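发件人：Lamisi Abugri
收件人：Sorkport 中文字体与排版邮件列表
日期：2020年10月30日
主题：Re: [排版] 引号到底该站哪一边（以及行首标点的旧账）

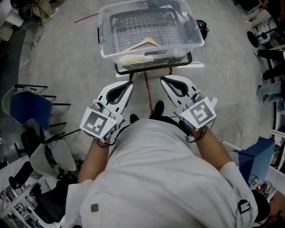
附图：白T恤，黑鞋，灰色水泥地，双手各持一只夹爪

各位好：

九月那一轮讨论我潜水看完了，本来打算继续潜下去，结果 Brendik 那本小册子的清样寄到我手上，翻到第5页就看见一个逗号孤零零地蹲在行首，像开会迟到又找不到座位的人。于是只好浮上来说几句。

先引一下上次的邮件，免得新来的朋友以为我在自言自语：

> 我的意见没有变。大陆的横排用弯引号，台湾和香港用直角引号，这是习惯问题，不是对错问题。
> 但同一本书里两种都用，那就是编辑问题了。
> 另外，我反对把行首禁则写得太死。窄栏里死守禁则，字距会被拉得像晾衣绳，读者看到的是洞，看不到字。
> 建议列表里先定一个最低限度的规则，再谈例外。

最后这一句我举双手赞成。前面那一段关于窄栏的，我只能举一只。

窄栏确实麻烦。可是麻烦的根源多半在栏宽，栏宽不是整数个字，排版软件就只能到处找零钱。我手上这本册子，正文栏宽是十八个字再多出小半个，那小半个字从第一行开始就在作怪，每一行都得把它摊掉。把栏宽改成十八个字整，再去看那些所谓被禁则拉开的洞，多数自己就合上了。剩下合不上的，才轮得到我们吵架。

我试着按这个办法重排了一章。原稿2853个字，含标点，其中夹了不少西文书名和一串年份。重排之后，行首没有逗号、句号、顿号，行尾没有开引号和开括号，难看的行还有几处，全部出在西文长词旁边。这笔账不能算在禁则头上。西文该断词的地方没开断词，软件能怎么办，它又不会念。

所以我提一个最低限度的规则草稿，欢迎来砍：

一、句号、逗号、顿号、冒号、分号、问号、叹号，以及各种收尾的引号和括号，不上行首。没有例外，诗歌也没有。写诗的朋友要把逗号放行首，请在信里注明是故意的，我们照排，并且在心里记一笔。

二、开头的引号、括号、书名号，不落行尾。

三、破折号和省略号占两个字，不拆成上下两行。这一条我以为不必写，直到上个月收到一份稿子，省略号前三点在上一行，后三点在下一行，读起来像是说话的人下楼时摔了一跤。

四、两个标点挨在一起时挤掉半个字。句号后面跟收引号，各占一格，中间那块空白大得可以停车。

五、先挤后拉。一行里能靠压缩标点解决的，不去动汉字的间距。

至于引号的形状，我同意是习惯。不过有一个实际的毛病请大家留心：弯引号在编码里和西文的弯引号是同一个字符，宽度由字体说了算。中文字体在前，它就占一格；西文字体在前，它就缩成半格，贴在汉字耳朵边上。我见过一页之内两种宽度都有，编辑坚称自己什么也没动过，我相信他，动的是字体列表的先后顺序。直角引号没有这个毛病，这是我个人偏心它的全部理由，与乡愁无关。

Rashti 那套字体的问题也顺便说一下。有人在列表里问过，为什么它的顿号看起来总是偏高。我把字号放大到200点看了，确实偏高，而且逗号不高，单单顿号高。作者大概是单独画的，画完去吃了饭。小字号下不碍事，做标题请手动压低一点，或者在标题里少用顿号，后一种办法对文风也有好处。

Prirent 的自动排版工具，我用的是旧版，不敢乱讲新版。旧版的标点挤压默认是关的，藏在“段落”下面的“高级”下面的“亚洲文字”下面，名字叫“调整间距”，说明文字是“调整间距”。开了以后，行首行尾的处理基本能看。它有个怪癖：遇到全角括号里面只有一个数字的，比如脚注号，会把括号和数字一起推到下一行，宁可上一行空着。目前我的对付办法是把脚注号改成上标，不用括号。谁有更体面的办法请告诉我。

还有人私信问竖排。竖排我只说一句：请不要把横排的稿子整篇转九十度就算完事。竖排里句号逗号在格子的右上，引号要换成竖排的字形，阿拉伯数字两位以内可以横着塞进一格，再长就要考虑改成汉字。上回有人把1087横着塞进一格里，我拿放大镜看了半天，以为是一粒芝麻。

草稿先放在这里，改好的清样我下一封再传，附件太大会被列表退回来，这个亏我吃过。对第一条有意见的请直接回列表，对第五条有意见的请先把自己的栏宽改成整数再来。

另外，上次那位说要寄给我旧铅字样本的朋友，东西还没到。不急，只是每次门铃响我都会站起来一下。

Lamisi Abugri

——
退订请发空信到列表管理地址，主题写“退订”。请勿把“退订”二字发给全体成员，上个月已经发过了，大家都收到了。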